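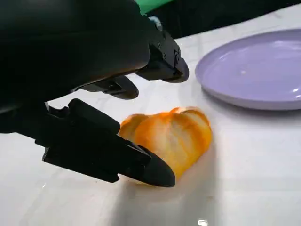

Vullinine 플랫폼개발실 백엔드 엔지니어 채용 (경력, 정규직)

모집 부문: 서버 개발 / 템플릿 엔진 및 빌드 도구
모집 인원: 2명
근무 형태: 주 2일 사무실 출근, 나머지는 재택
소속: 플랫폼개발실 렌더링팀
보고 대상: Hooman Kiani (렌더링팀장)
입사 시기: 협의. 10월 중 입사 가능자 우대

1. 팀과 제품

Vullinine은 출판사와 학회를 대상으로 온라인 학술지 발행 시스템 Trutetti를 개발하고 운영합니다. Trutetti는 원고 접수, 심사 관리, 조판, 웹 게재의 네 영역으로 나뉘며, 이번에 충원하는 렌더링팀은 조판과 웹 게재를 담당합니다. 현재 106개 학술지가 Trutetti로 발행되고 있습니다.

렌더링팀의 입력은 JATS 계열 XML이고 출력은 HTML, EPUB, 인쇄용 PDF입니다. 변환 파이프라인의 중심에는 사내에서 개발한 템플릿 엔진 Mirzaei가 있습니다. Mirzaei는 처음에 Perl로 작성되었고, 이후 PHP 확장 모듈이 덧붙었으며, 최근의 신규 기능은 TypeScript로 작성되고 있습니다. 세 언어로 된 코드가 동일한 템플릿 문법을 각각 해석하고 있어 공백 처리, 문자열 이스케이프, 숫자 서식에서 결과가 서로 다른 경우가 있습니다.

이번 채용은 Mirzaei의 해석기를 하나로 통합하는 작업을 위한 것입니다. 통합 구현의 언어는 Go로 결정되어 있습니다. 결정 과정에서 Rust와 TypeScript를 함께 검토하였고, 검토 문서는 1차 면접 통과자에게 공유합니다. 언어 선정은 이미 종료된 사안이므로 입사 후 다시 논의하지 않습니다. 다만 모듈 경계, 오류 모델, 동시성 처리 방식은 아직 확정되지 않았으며 입사자가 설계에 참여합니다.

현재 렌더링팀은 5명입니다. 팀장 Hooman Kiani가 일정과 설계 검토를 맡고, Nazanin Ebrahimi가 PDF 출력과 폰트 처리를, Bijan Ebrahimi가 배포와 관측 환경을 담당합니다. 나머지 두 명은 HTML 출력과 고객사별 템플릿 유지보수를 맡고 있습니다.

2. 담당 업무

가. 템플릿 해석기 통합

- Mirzaei 템플릿 문법의 명세 작성. 현재는 형식 문법 문서가 없고, Perl 구현의 동작이 사실상의 명세 역할을 합니다.
- 어휘 분석기와 구문 분석기의 Go 구현. 구문 오류 발생 시 파일명, 행, 열을 포함한 진단 메시지를 출력해야 하며, 첫 번째 오류에서 중단하지 않고 복구 후 분석을 계속할 수 있어야 합니다.
- 중간 표현의 정의와 실행기 구현. 템플릿은 배포 시점에 중간 표현으로 변환해 두고 요청 시점에는 실행만 수행합니다.
- 기존 구현과의 출력 비교 도구 개발. 바이트 단위 비교와 DOM 단위 비교를 모두 지원해야 합니다.

나. 기존 코드의 단계적 교체

- Perl 모듈을 호출하는 지점을 목록화하고, 호출 지점별로 교체 순서를 정합니다.
- 교체 기간에는 신규 해석기와 기존 해석기를 병행 실행하고 결과 차이를 기록합니다. 이용자에게 전달되는 응답은 전환 승인 전까지 기존 해석기의 결과입니다.
- PHP 확장 모듈은 고객사 두 곳이 자체 서버에 설치하여 사용 중입니다. 해당 모듈의 지원 종료 계획 수립과 대체 수단 제공이 업무에 포함됩니다.

다. 운영

- 온콜 교대 근무에 참여합니다. 온콜은 일주일 단위로 순환하며, 입사 후 수습 기간에는 제외됩니다.
- 장애 발생 시 원인 분석 문서를 작성합니다. 문서에는 시간 순 기록, 영향 범위, 직접 원인, 후속 조치를 기재하고 담당자 개인의 평가는 기재하지 않습니다.
- 야간 일괄 변환 작업은 오전 2시에 시작합니다. 작업 실패 알림의 기준값 조정은 렌더링팀 소관입니다.

라. 업무에 포함되지 않는 사항

- 원고 접수 화면과 심사 화면의 프런트엔드 개발
- 고객사 대상 영업 지원 및 제안서 작성
- 데이터베이스 서버의 물리적 운영. 인프라팀이 담당합니다.

3. 기술 환경

언어: Go, TypeScript, Perl, PHP
저장소: PostgreSQL, S3 호환 오브젝트 스토리지
메시지 큐: RabbitMQ
웹 서버: nginx
컨테이너: Kubernetes 기반 사내 클러스터. 배포 도구는 사내에서 개발한 Drerklow를 사용합니다.
관측: Prometheus, Grafana, OpenTelemetry
버전 관리: Git. 모노레포이며 기본 브랜치에 직접 푸시할 수 없습니다.
개발 장비: Linux 또는 macOS 노트북 중 선택

Drerklow는 선언형 설정 파일을 읽어 배포 순서와 되돌리기 절차를 관리하는 도구입니다. 사용 경험이 있는 지원자는 없을 것이므로 사전 지식을 요구하지 않습니다. 입사 첫 주에 Bijan Ebrahimi가 사용 교육을 진행하고, 교육용 서비스 하나를 직접 배포한 뒤 되돌리는 실습을 합니다.

테스트는 단위 테스트, 골든 파일 테스트, 퍼즈 테스트로 구성됩니다. 골든 파일은 실제 게재된 논문에서 추출한 것이며, 변경 시 검토자 두 명의 승인이 필요합니다. 퍼즈 테스트는 현재 구문 분석기 일부에만 적용되어 있고 범위를 넓힐 예정입니다. 전체 테스트는 CI에서 20분 이내에 종료되어야 하며, 이 한도를 초과하는 변경은 병합하지 않습니다.

4. 자격 요건

다음 항목은 서류 심사에서 확인합니다.

- 서버 측 웹 개발 실무 경력 5년 이상. 사용 언어는 제한하지 않습니다.
- 정적 타입 언어 하나 이상으로 운영 서비스를 개발하고 유지보수한 경험. Go 경험은 필수가 아닙니다.
- HTTP의 캐시 제어, 조건부 요청, 콘텐츠 협상에 대한 이해
- 문자 인코딩에 대한 실무 수준의 지식. 유니코드 정규화 형식의 차이, 결합 문자, 양방향 텍스트가 문자열 비교와 출력에 미치는 영향을 설명할 수 있어야 합니다.
- 타인이 작성한 문서화되지 않은 코드를 읽고 동작을 재구성한 경험
- 한국어로 기술 문서를 작성할 수 있는 능력. 코드 주석과 커밋 메시지는 영어로 작성합니다.

5. 우대 사항

- 구문 분석기, 컴파일러, 인터프리터, 린터 중 하나 이상을 구현한 경험. 개인 프로젝트도 인정합니다.
- Perl 코드 독해 능력. 정규식 내 코드 실행, 문맥에 따른 반환값 차이, 전역 변수의 지역화 같은 관용 표현을 읽을 수 있으면 충분하고, 신규 작성은 하지 않습니다.
- XSLT 또는 XML 스키마를 다룬 경험
- MathML, 수식 조판, 폰트 서브셋 처리 경험
- 웹 접근성 지침에 따른 출력물 검수 경험
- Go의 프로파일링 도구를 사용하여 메모리 할당을 줄인 경험
- 오픈소스 프로젝트 유지보수 경험. 기여 건수보다는 이슈 응대와 릴리스 관리 내용을 봅니다.

우대 사항은 가점 항목이며, 해당 사항이 없어도 불이익은 없습니다. 학력과 전공은 심사하지 않습니다. 특정 자격증에 대한 가점도 없습니다.

6. 입사 후 진행 순서

첫 달에는 Perl 구현을 읽고 기존 동작을 골든 파일로 고정하는 작업을 합니다. 이 기간의 산출물은 테스트 코드와 명세 초안입니다. 작업 대상은 조건문과 반복문 처리부이며, 날짜 서식과 참고문헌 서식은 뒤로 미룹니다.

둘째 달에는 어휘 분석기 일부를 구현하고 첫 운영 배포를 합니다. 배포 대상은 사내 미리보기 서버입니다. 고객사 트래픽은 이 단계에서 신규 코드를 거치지 않습니다.

셋째 달이 끝나는 시점에 수습 평가를 진행합니다. 평가자는 팀장과 동료 한 명이고, 평가 기준 문서는 입사일에 전달합니다. 기준 문서에 없는 항목으로는 평가하지 않습니다. 수습 기간의 급여는 정규 급여와 동일합니다.

7. 근무 조건

근무 시간: 1일 8시간, 주 40시간. 오전 11시부터 오후 4시까지는 공통 근무 시간이며 나머지는 자율로 배분합니다.
출근: 주 2일. 출근일은 팀 단위로 정하고 분기마다 조정합니다.
회의: 설계 검토 회의 주 1회. 일일 현황 공유는 문서로 대체합니다.
급여: 경력과 면접 결과에 따라 직급 구간 내에서 결정합니다. 구간표는 1차 면접 안내 메일에 첨부합니다.
온콜 수당: 대기 수당과 출동 수당을 구분하여 지급합니다. 심야 호출에 대응한 경우 다음 근무일의 시작 시각을 늦출 수 있습니다.
연차: 근로기준법에 따름. 입사 첫해에는 유급 휴가 5일을 추가로 부여합니다.
교육비: 도서, 강의, 학회 참가비 지원. 사전 승인이 필요하며 참가 후 보고서 제출은 요구하지 않습니다.
겸업: 경쟁 제품 개발이 아닌 경우 신고 후 가능합니다.

업무 시간에 작성한 코드의 저작권은 회사에 귀속됩니다. 업무 중 사용하는 오픈소스 프로젝트에 대한 수정 사항은 팀장 승인 후 원 프로젝트에 제출할 수 있고, 이때 제출자 명의는 본인 이름으로 합니다.

8. 전형 절차

서류 심사 → 사전 과제 → 1차 면접 → 2차 면접 → 처우 협의

서류 심사
제출 서류를 렌더링팀 구성원 두 명이 각각 검토합니다. 결과는 합격 여부와 관계없이 메일로 통지합니다.

사전 과제
소규모 템플릿 언어의 해석기에 기능 하나를 추가하는 과제입니다. Go, TypeScript, Java, Python 중에서 시작 코드를 선택할 수 있습니다. 기능 구현, 테스트, 그리고 설계 선택을 설명하는 한 쪽 이내의 문서를 제출합니다. 과제 코드는 제품에 사용하지 않습니다. 공개된 저장소에 유사한 결과물이 있는 지원자는 해당 저장소 주소로 과제를 대신할 수 있으며, 대체 가능 여부는 신청 후 개별 회신합니다.

코드 자동 완성 도구와 생성형 도구의 사용은 허용합니다. 사용한 경우 설계 문서에 범위를 기재하십시오. 1차 면접에서 제출 코드의 임의 부분에 대한 설명과 수정을 요청하므로, 본인이 설명할 수 없는 코드는 제출하지 않는 것이 좋습니다.

1차 면접
화상으로 진행합니다. 전반부는 제출 과제에 대한 질의이고, 후반부는 Perl 코드 한 편을 면접관과 함께 읽는 시간입니다. Perl을 모르는 지원자에게는 문법 요약표를 제공합니다. 면접관은 Hooman Kiani와 Nazanin Ebrahimi입니다. 화이트보드 알고리즘 문제는 출제하지 않습니다.

2차 면접
사무실 방문 또는 화상 중에서 선택할 수 있습니다. 플랫폼개발실장 Houshang Najafi가 참석하여 과거 프로젝트의 의사 결정 과정과 장애 대응 경험을 질의합니다. 후반부에는 지원자가 회사에 질문하는 시간을 별도로 둡니다.

처우 협의
인사 담당 Clodagh Ó Gríofa가 진행합니다. 처우 제안서는 서면으로 전달하며, 수락 여부를 검토할 기간을 드립니다. 현 직장의 급여 증빙은 요구하지 않습니다.

평판 조회는 지원자의 서면 동의를 받은 경우에 한하여 진행합니다.

9. 제출 서류

- 이력서: 자유 양식, PDF. 사진, 생년월일, 가족 관계, 병역 사항은 기재하지 마십시오.
- 경력 기술서: 프로젝트별로 본인이 담당한 범위, 사용 언어, 코드의 운영 여부를 구분하여 작성하십시오. 팀 전체의 성과와 본인의 기여가 구분되지 않으면 추가 자료를 요청할 수 있습니다.
- 코드 또는 기술 문서(선택): 공개 가능한 자료에 한합니다. 전 직장의 비공개 코드가 포함된 경우 심사에서 제외하고 즉시 삭제합니다.

자기소개서는 받지 않습니다.

지원은 Vullinine 채용 페이지의 지원서 양식에서 할 수 있습니다. 직무 항목에서 "렌더링팀 백엔드"를 선택하십시오. 첨부 파일은 합계 20MB까지 등록됩니다. 접수 후 확인 메일이 도착하지 않은 경우 스팸함을 먼저 확인하고, 그래도 없으면 채용 페이지의 문의 양식을 이용하십시오.

10. 자주 접수되는 문의

Go 경험이 전혀 없어도 지원할 수 있습니까.
가능합니다. 현 팀원 중 두 명은 입사 후에 Go를 익혔습니다. 다만 다른 정적 타입 언어의 운영 경험은 필요합니다.

동적 타입 언어 경력만 있는 경우는 어떻습니까.
타입 검사를 적용한 Python이나 TypeScript 코드베이스를 운영한 경험은 정적 타입 언어 경험으로 인정합니다. 타입 주석이 일부 파일에만 있는 경우에는 경력 기술서에 적용 범위를 적어 주십시오.

Perl 코드를 계속 유지보수하게 됩니까.
통합이 끝날 때까지 오류 수정은 필요합니다. 신규 기능은 Perl로 작성하지 않습니다.

통합이 완료된 뒤의 업무는 무엇입니까.
증분 렌더링과 템플릿 편집기용 언어 서버 개발이 계획되어 있습니다. 두 항목 모두 신규 해석기의 구문 트리를 전제로 하므로 통합 이후에 착수합니다.

전일 재택이 가능합니까.
이번 모집에서는 불가합니다.

과거에 불합격한 지원자도 다시 지원할 수 있습니까.
가능합니다. 이전 과제 결과는 재사용하지 않으며 새로운 과제를 드립니다.

신입 채용 계획이 있습니까.
렌더링팀에는 없습니다. 다른 팀의 공고는 채용 페이지에 별도로 게시됩니다.

11. 유의 사항

- 본 공고는 채용 완료 시 마감됩니다. 인원 2명이 모두 확정되면 진행 중인 전형도 종료될 수 있으며, 이 경우 해당 지원자에게 개별 통지합니다.
- 제출 서류의 내용이 사실과 다른 것으로 확인되면 합격이 취소될 수 있습니다.
- 지원자의 개인정보는 채용 목적으로만 이용하고, 전형 종료 후 지원자가 요청하면 지체 없이 파기합니다. 인재풀 등록은 별도 동의 항목에 체크한 경우에만 적용됩니다.
- 장애인 및 국가보훈대상자는 관련 법령에 따라 우대합니다. 면접 시 화면 낭독기, 문자 통역 등 편의 제공이 필요하면 지원서의 해당 항목에 기재하십시오. 기재 내용은 면접관의 평가 자료에 포함되지 않습니다.
- 채용 대행사를 통한 지원은 받지 않습니다.

직무 내용 문의: Hooman Kiani, 렌더링팀
전형 일정 및 처우 문의: Clodagh Ó Gríofa, 인사 담당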